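Last updated February 2025

# Trays, Shelves and Small Parts: Frequently Asked Questions

These are the questions people send us most often at Trastwood about plastic trays on benches and shelves. If yours is missing, write to Yupin Paisan at the front desk and she will pass it on.

## Choosing a tray

### What size should I get?

Measure the shelf or bench first, then take an inch off each side. A tray that fills its space exactly is hard to lift out, and people end up tipping it. If you plan to keep trays under an overhanging shelf, measure the height with your hand in the gap as well. You need room for your knuckles.

### Do I want a rim or a flat edge?

For screws, beads, clips and anything else that rolls, get a rim. A low one is enough for most bench work. Flat-edged trays are easier to wipe and easier to slide papers off, so they suit desks and mail better.

### Does the color matter?

It doesn't change how the tray holds up. Dark hardware is easier to find on a light or mid-tone tray, and bright metal shows up well against blue or green. Some workshops give each job its own color. That works as long as everybody sticks to it, and it falls apart fast when one color runs out.

### Are the Prurnum and Fudavico trays interchangeable?

They sit side by side without trouble, but they don't stack together. The Fudavico rim flares out a little more. Keep each make in its own pile.

## Everyday use

### How much weight can I put in one?

Our standard tray takes up to 4 pounds when carried by its two short ends. Sitting flat on a bench it will take more. Don't carry a full tray by one corner – the plastic flexes and the contents slide toward the low side.

### Can I leave a tray hanging over the edge of a shelf?

No. Push it back until the whole base is supported. If the shelf is too shallow, turn the tray the long way or use a smaller one.

### What do I put under it to stop it from sliding?

A piece of rubber shelf liner works fine. Cut it a bit smaller than the base so the edges don't curl up. Double-sided tape also holds, but it leaves a residue and you will regret it when you want to move things.

### Can trays go in the dishwasher?

The ones marked for food use can go on the top rack. Bench trays should be washed by hand. We have had several back with warped bases, and we don't replace those.

## Cleaning and wear

### My tray has scuffs on the inside. Is it worn out?

Scuffs are normal and don't affect use. Replace a tray when you find a crack, a sharp edge or a base that rocks on a flat surface.

### How do I clean off grease?

Warm water, dish soap and a soft cloth. Let the soap sit for a few minutes if the grease is old. Skip acetone and anything sold as paint thinner, as both will cloud the plastic. Tadeusz Pawlak in our returns department uses an old toothbrush for the corners where the rim meets the base.

### What about marks on the wall behind the tray?

Those usually come from the rim knocking the paint when the tray is pushed back. A damp melamine sponge takes off most of them. Test it on a low spot first if your wall has a glossy finish. Small felt pads on the back of the rim will prevent new marks.

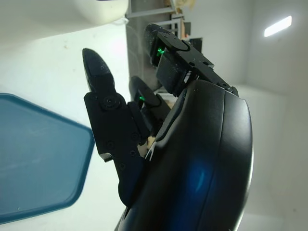
## Orders and returns

### Can I order a single tray?

Yes. Single trays ship in a padded envelope, and sets ship in a box. Savchuk handles our deliveries and will leave either one at the door unless you ask for a signature.

### How do I send one back?

Keep the packing slip and write the reason on the back. Cracked or warped on arrival, we pay the postage. Changed your mind, you do.

### Will you bring back the deep tray?

We expect to have it again in June, in the same footprint as the old one. Lids will be sold separately.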